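Section 4: Choosing a spot and setting up the Sikska desk humidifier

Read this before you fill the tank. The box says the Sikska is ready in 2 minutes. That may be so if you skip the cleaning, the levelling and the first rinse, and I would skip none of them.

What you need

A jug, a soft cloth, mild dish soap and a separate humidity gauge. The Sikska has a built-in readout. Ostance, who sell the unit, call it accurate. Ours read 11 points higher than a plain Cirillo dial gauge sitting beside it, so buy the gauge.

Setting up

1. Take out the foam ring under the tank. It is grey, the tank is grey, and it is easily missed.

2. Wash the tank with warm water and a drop of soap. Rinse it until no suds are left. Don't wash the base.

3. Pick a flat, hard surface well back from the edge, away from curtains, books and anything with a plug on it. The leaflet suggests "any room you enjoy". A heater vent under the table will spoil your readings, whatever you enjoy.

4. Leave a clear space above the nozzle. Mist falls as it cools and whatever is close by will get damp.

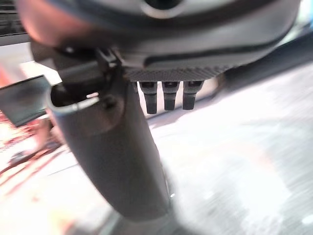
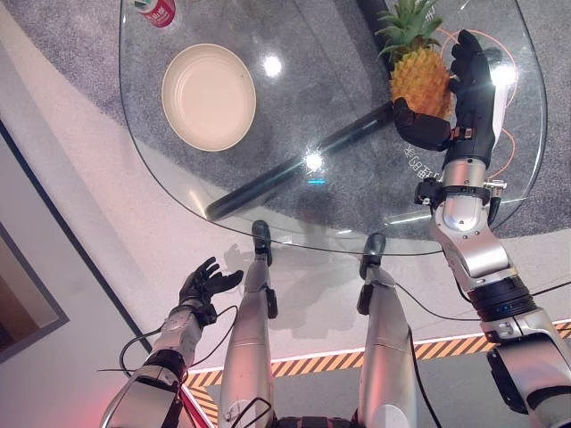
A glass tabletop with a plate, a drink can and a pineapple on it, in the second picture.

5. Fill the tank to the 700 mL line and no higher. There is room above the line, and the leaflet hints that you may use it. Ours dribbled down the back when we did.

6. Seat the tank on the base and press until it clicks. If you hear no click, lift it and turn it a quarter turn.

7. Plug in the base and choose the low setting. Leave it there for the first evening, even if the room feels dry.

Caution: Unplug the base before you lift the tank. The automatic shut-off is described as instant. I have no way to check that and neither do you.

Note on filters

The Workatier filter cartridge is sold separately and is meant to last a full season. We fitted one in November and it had gone brown well before the cold weather ended. If your tap water is hard, use distilled water and save your money. The coloured band on the cartridge is supposed to tell you when to change it. Look at the cartridge itself instead.

Note on target humidity

Set the dial to 40 to begin with and go by your own gauge. If water beads on the inside of your windows, turn it down. Claims on the box about sleep, skin and houseplants are best left on the box.

Daily care

8. Empty the tank each morning. Don't top up old water.

9. Wipe the nozzle dry with the cloth and leave the lid off until the next fill.

10. Wipe the surface under the base as well. White dust there comes from minerals in the water, and the "dust-free" sticker makes no difference to it.

Descaling is covered in Section 5.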